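Petra wanted the spare room back by July, so this week I have been packing up the craft cupboard. A thread, mostly of complaint.

First discovery: we own 3822 loose beads. I know this because my aunt, Aušra Adomaitis, wrote the number on the lid of the jar in biro. I have decided to trust her.

Second discovery: cardboard boxes breed. I had flattened the big ones, gone for a cup of tea, and come back to a fresh litter of small ones behind the sewing machine.

Keep pile: scissors, good glue, the Zamska paints that still open.
Go pile: the Zamska paints that don't.
Third pile: things I picked up, said "ooh" at, and put down again. This is the biggest pile.

Priit Org came by to "help", sat on the only clear bit of carpet and read a Raudsepp catalogue from front to back. He has since ordered a lamp.

A word on labels. I bought a roll of 1000 from a shop in Flonham, on the grounds that I was going to be organised. I have used two. One says MISC. The other says MISC 2.

Which brings me to the slim blue and yellow box, and the only packaging in the house that has ever tried to talk me through itself. Numbered steps, little line drawings of hands, English and Chinese side by side. I've had flat-pack wardrobes that cared less.

Step 2 has you take the tape from the back of the slide and paste it into the opening of the box. I read this four times, once out loud, with my head on one side as the writing runs down the box. 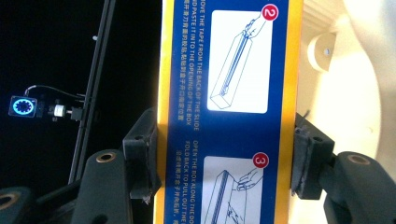 Step 2, tape. Step 3, open the box and fold back. Steps 4 onwards, presumably, lie down.

I do like the drawn hand, though. Very calm. That hand has never been asked where the Grinix charger is at almost midnight.

Priit's view is that a box needing instructions should go straight in the recycling. Priit's other view is that the lamp will look nice in the spare room, so you can see what I'm working with.

Current state of play: cupboard half empty, landing completely full. Blue box on the keep pile. Beads staying too, all of them, I'm not counting them out of the house.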